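Mug tree

A mug tree, also called a mug stand or cup tree, is a household stand on which cups and mugs are hung by their handles. It consists of a base, an upright post and a number of pegs or arms that branch from the post. Mug trees are found in home kitchens, office tea points, guest houses and small cafes, where they keep cups in daily use within reach and free a shelf or cupboard for other things.

The term is normally kept for free-standing pieces. Rails fixed beneath a shelf and boards of hooks fixed to a wall serve the same purpose but are usually listed separately as mug racks.

Form and materials

Most mug trees are made of wood, metal wire or a combination of the two. Beech, bamboo and rubberwood are common choices, generally left pale and finished with oil or a clear lacquer. Metal stands are coated or plated to resist rust.

The base is usually round, though square and cross-shaped bases are also made. It must be wide enough, or heavy enough, to hold the stand upright when only one side is loaded. Pegs are set into the post at an upward slant so that a handle slides towards the post and stays there. On many wooden models the pegs are placed at two or three heights, and those at one height are turned a little from those at the next. Cups hung on the upper pegs then fall between the cups below and do not knock against them.

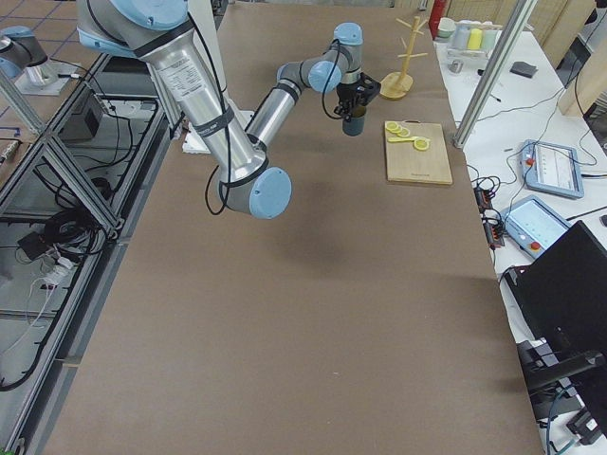 Dimensions and capacity

Four or six pegs are usual, and larger stands with eight are sold for shared kitchens. The Grustero, a wooden stand made by the firm Jondik, stands 406 mm high on its base and measures 103 mm from the post to the tip of the longest peg. Its maker states that each peg will carry a full-sized mug weighing up to 500 g when empty. A shorter version, sold under the name Trandum, has 4 pegs and is intended for espresso and children's cups.

The space between pegs matters more in practice than their number. A stand with six pegs may hold only four or five wide mugs, and a cup with a deep bowl may touch the post before its handle has reached the end of the peg. Cups with very small handles, or with none, cannot be hung at all and are better kept on a shelf.

Use

A mug tree is placed on a flat, level surface near the kettle or the place where drinks are made. It should stand back from the edge of the worktop, with room on all sides for the cups to swing slightly as they are taken off. Where children use the kitchen, the stand is often put at the rear of the worktop.

Cups are hung one at a time, beginning with the lower pegs. The cup is held by its body or rim, the handle is brought over the tip of the peg, and the cup is let down until the peg bears its weight. Loading opposite pegs in turn keeps the stand balanced. Removal follows the reverse order, starting from the top, and the free hand may steady the post.

Washed cups should be dried, or at least well drained, before being hung on a wooden stand. Water that runs from a handle on to the peg can raise the grain and leave dark marks around the joint. Some households hang cups damp and place a folded cloth under the base - a habit that protects the worktop but does little for the wood.

Place in the kitchen

The mug tree is one of a small group of objects commonly left out on the worktop, together with the chopping board, the kettle and the storage jars. In kitchens where tea is taken with lemon, the board and the stand are often kept side by side so that fruit may be sliced and cups taken down in the same spot.
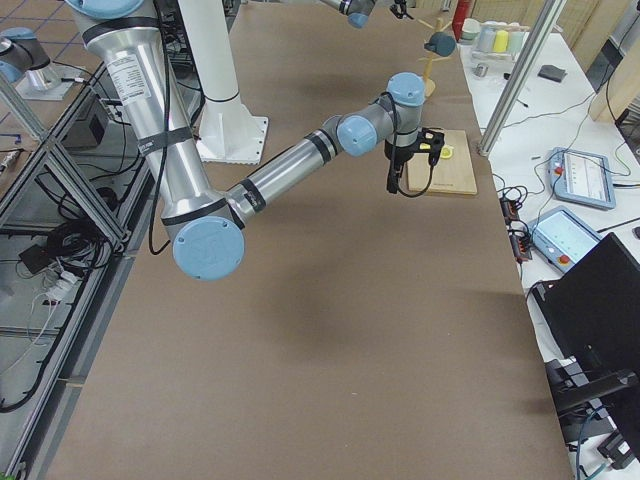 Boards used for fruit are best kept apart from those used for meat or onions, as wood holds smells that pass readily to a drink. A light wooden board can be rubbed with salt and a cut lemon, rinsed in cold water and stood on its edge to dry. The same treatment is not advised for lacquered mug trees, whose finish may be dulled by acid.

In small kitchens the combined footprint of these objects may be a concern. The guide Lightfoot, which deals with the furnishing of rented rooms, recommends that the stand be placed in a corner of the worktop where the pegs can project over the space in front of neighbouring jars. It also suggests lining or covering the surface beneath with paper where the worktop is easily scratched.

Care and repair

Wooden stands are wiped with a damp cloth and dried at once. They should not be soaked or put in a dishwasher. Oiled stands may be given a thin coat of food-safe oil when the surface begins to look dry, and left overnight before use.

The commonest fault is a loose peg. Where the peg is glued, it can be drawn out, cleaned of old glue and set again with a water-resistant wood adhesive. Where it is threaded, tightening by hand is generally enough. A post that rocks in its base is usually held by a single screw from below, which may be reached by laying the stand on its side. Cups should be taken off first.

A peg that has split should be replaced, as glued splits tend to open again under load. Jondik supplies spare pegs for the Grustero singly; the pegs of the Trandum are fixed and cannot be changed.

See also: cup hook; draining rack; chopping board; tea towel

Page last revised 2018-08-20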